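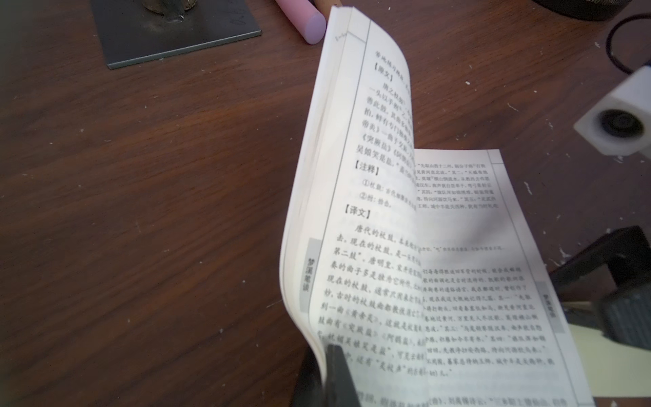
Notebook / Paperbacks and bindings

May 18, 2026

Reading copy of 梦溪笔谈, paperback, on the dark table. Entry covers opening behaviour, page curl and the layout notes Pouran Hosseinzadeh asked for. Kept by I. Illés, additions by M. Lappalainen marked ML.

Condition on arrival: sound. Bought for handling, so no restrictions. It is a modern edition with the classical text, notes and a modern Chinese rendering run one after another, and we picked it for that reason. The Korkemik reading sets are built the same way and we want to know how such a book behaves when a reader keeps turning back to compare sections.

1. Opening

Opened at the passage on the 杖鼓 (the Tang stick drum). With the left page raised and held low down, it goes up into a tall arch and the right page stays fairly flat. The stiffness of the sheet does most of the work. A limp paper would fold over at the pinch point, and this one keeps a single curve.

The page was held at its lower edge. I would like the same spread tried from the upper corner and from the middle of the fore-edge before we write anything about grain direction. Seraina Eberhard suspects the grain runs across the page in this edition. My guess is the opposite, but neither of us has done a tear test and I don't want to do one on this copy. There is a spoiled sheet from the Sandton batch that will do for practice.

Spine: adhesive, no sewing that I could find. I did not press the book flat. The March copy from Saarela was pressed flat on its first day and had a crease down the spine by the end of the week, after which every opening test gave the crease and told us nothing about the glue.

2. Layout, as it bears on page turning

Order of sections on the drum page: 【原文】, then 【注释】, then 【译文】. The notes are short at this entry, two of them, ① on 杖鼓 and ② on 拍. The rendering is longer than the original, as expected. The whole entry can be compared without much hunting. The longer entries will be the awkward ones, where the original sits on one page and the rendering has run over to the next leaf. Those are the leaves that will get worn.

Grey tabs with the title are printed in the outer margins of both pages. They are plain ink and there is no cut edge to feel for, so they help the eye and do nothing for the thumb. Note for the Korkemik layout: if we print tabs, keep them clear of the place where people take hold of the page. Fingers on a solid grey patch will polish it. We had that on the Atirden handbook.

Text query, for Štěpánka Brabec. The tune title is given as 《突厥盐》 in the original. The rendering has it too, along with 《阿鹊盐》, but I also read 《黄帝炎》 there. Please check against another edition whether that last character is meant. 盐 and 炎 are near enough in sound for a typesetting slip, and I am not competent to say. It has no bearing on the binding.

The facing page has a passage with 黄河 and 饮马 in the lower block. Not read further.

3. Procedure for the repeat

Same spread, same table. Turn by the lower edge, hold, let go, leave for 4 minutes, then measure the height of the fore-edge above the table. 12 turns to a set. Move to a fresh spread near the front of the book and do the same, then one near the back. Record which way the page falls when released. Don't smooth it by hand between turns.

ML: the table finish is slippery under a coated cover. In my earlier sets the book crept to the left during turning and I had to start again. Use the felt mat, and write down that you used it, as the mat adds to the height reading.

ML: also agree where height is taken from. I have been measuring at the middle of the fore-edge and Seraina at the corner. Our figures for the Saarela copy can't be put side by side.

Agreed, middle of the fore-edge from now on. Seraina's corner readings stay in the book with a C beside them.

4. Outstanding

Paper weight not known. Ask the supplier, otherwise weigh the Sandton sheet as a stand-in and label it as such.

The long cycle (3000 turns) waits until a second copy is in. I won't run it on the only one we have.

Relative humidity at the bench 43 per cent at the start. The logger needs its clock set again.

Book goes back in the grey box, spine down, with the slip in at the drum page so that the repeat starts from the same leaf.

Contact the bench: see inside front cover | © Korkemik Bindery Workshop | Back to top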